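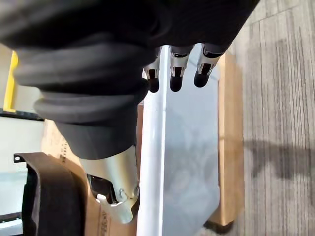 A placa cinza, com a caixa de papelão atrás

Fórum Casa & Montagem > Móveis > Estantes e prateleiras

canto_da_serra — 20/10/2020
Gente, chegou a minha Tapia da Granine e já empaquei. A placa da foto é cinza clarinha, fosca, lisa, com a borda da frente arredondada, e tem um canto cortado na diagonal. No manual só aparece prateleira retangular! Alguém sabe se é lateral ou se veio peça trocada? Paguei 843 no conjunto e não queria começar errado.

parafuso_torto
Tenho essa estante há uns anos. Pra mim é lateral, o canto cortado vai pra baixo, encostado na parede, pra passar o rodapé. A borda arredondada fica virada pra sala.

marlua77
Discordo do colega aí de cima. Na minha o corte ficou em cima, do lado de trás, e fechou direitinho. O rodapé daqui é baixo, nem precisava de folga.

parafuso_torto
Mas a sua é a Tapia mesmo ou a Clasus? Na Clasus muda tudo, até o manual é outro.

marlua77
Ih, fui olhar a nota e é Clasus, comprada em June... digo, em junho, já tô misturando com o site em inglês, rs. Mesmo assim eu testaria as duas posições antes de parafusar.

canto_da_serra
Medi agora: 780 mm de altura por 215 de fundo. Meu rodapé é alto, então a ideia do parafuso_torto faz sentido. Só tenho medo de lascar a borda na hora de virar.

gaveta_emperrada
Abre a caixa no chão e monta em cima do papelão, eu sempre faço assim. E nada de parafusadeira no primeiro aperto — vai na mão, até 6 voltas, e depois confere o esquadro.

marlua77
Eu uso parafusadeira no torque mínimo e nunca lasquei nada. Na mão demora uma vida.

gaveta_emperrada
Cada um com seu pulso, eu já estraguei uma porta da Clalliston assim.

canto_da_serra
Vou de mão mesmo, com o corte pra baixo. Ainda falta achar o saquinho das cavilhas no meio do papelão. Mais tarde volto aqui.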